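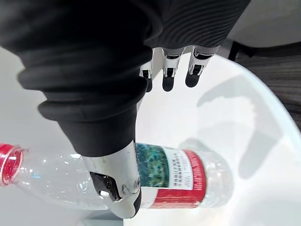

Board members wanted (yes, you, probably)

G'day, I'm Imelda Manalo and I chair the board at Zuvstead. We're a mid-sized housewares distributor based out at Murnthorpe, we've got 128 people on the payroll, and from December we'll have 2 empty chairs at the board table. I'd like to fill them with people we don't already know, so I'm writing this myself instead of handing it to a search firm.

A bit of background. Until last year we were a family company with a family board, and meetings were mostly my cousins arguing over lunch. Then we bought Komport, the storage and shelving business, and picked up a bank covenant, a second warehouse and a lot more paperwork along with it. We've now got a board of nine, a proper audit and risk group, and minutes that someone reads. Two of our longest-serving directors are retiring at the annual meeting and they've been very gracious about the whole thing (one has already bought the caravan).

So, who am I after?

For the first seat I want someone who knows numbers. You might be a CFO, a former auditor, a credit person from a bank, or the finance manager of a business our size who's been doing the CFO's job without the title for years. You'll join the audit and risk group straight away and I'd hope you'd be chairing it within a year or so. You need to be able to look at a stock valuation and tell us when it smells off. Ours did, once, and it took us far too long to notice!

The second seat is looser. I'd love somebody who has worked on the people side — industrial relations, training, safety, running a big roster — or somebody who's spent a career on the retail end and can tell us what our customers say about us when we've left the room. If you've done neither but you read this and think we're missing something obvious, write and tell me what it is. That's a perfectly good application.

You don't have to have been a director before. I hadn't been. We'll pay for your governance course, and Pascual, our company secretary's office, will sit down with you before your first meeting and go through the constitution, the insurance and your legal duties. Please do ask them the dull questions, they love it.
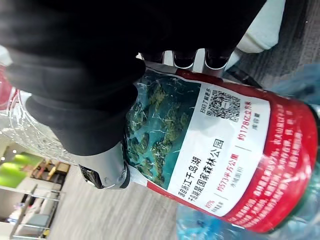 Gripper and water bottle, close up.

Now the practical bits, as I know that's what I'd skip to.

We meet nine times a year, always on a weekday morning, and we're done by lunch. You can dial in for most of them but I'd want you at Murnthorpe in person for the strategy day and the annual meeting. Papers come out a week ahead and I've capped them at 60 pages, which caused a minor revolt among the managers, who got over it. Audit and risk has its own meetings on top of that. Allow yourself a couple of days a month all up, more in your first few months while you're finding your feet.

It's a paid role. The fee is the same for every director apart from me, and I'll tell you what it is in our first phone call so you can decide if it's worth your while. We cover travel, and childcare or other care costs on meeting days too. The term is three years and you can stand again once.

A few things that would rule you out, sorry: working for or owning a chunk of a direct competitor, being currently disqualified from managing a company, or being related to me. We've had enough of that last one.

To apply, send me a letter of no more than two pages and a CV. I don't mind what the letter looks like. Tell me what you've done, which seat you're keen on, and about a time you disagreed with the people in charge and what came of it. Two referees will do, and I won't ring them without checking with you first. Post it or drop it in to the Murnthorpe office, marked for my attention, or use the careers form on this site and choose "Board" from the menu.

First chats will be by phone with me. After that there's an interview with three of us, then a wander through the warehouse and a coffee with the managing director, who gets an opinion but not a vote. The final say is with the shareholders in December.

If you've got a question before you put pen to paper, ring the front desk and ask for Imelda. I'm in most mornings and I do call back.

Imelda Manalo
Chair, Zuvstead
Posted 23/10/2025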